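Bin Ends: the sorting bay at Brullholm
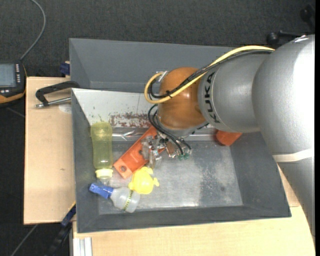 Guadalupe Valdovinos
Gallery editor

The grey bin is said to be handsome. I remain to be convinced, but it does have a surface.

Cloudy scratches all over the floor of it, with a darker, mottled patch to the right. Isauro Robles calls that patina. I'd call it wear — and I'd like to hear what the brochure means by "keeps its finish".

The orange-red bracket lying across the left half is one of several things with some colour down at floor level. Brullholm lists the part as 397, in a shade it calls Serrano. Looks like orange-red to me.

Sloping walls are supposed to make parts easier to get at. Perhaps they do. I've yet to see a figure for it.

Gallery 4 of 30. Prints on request.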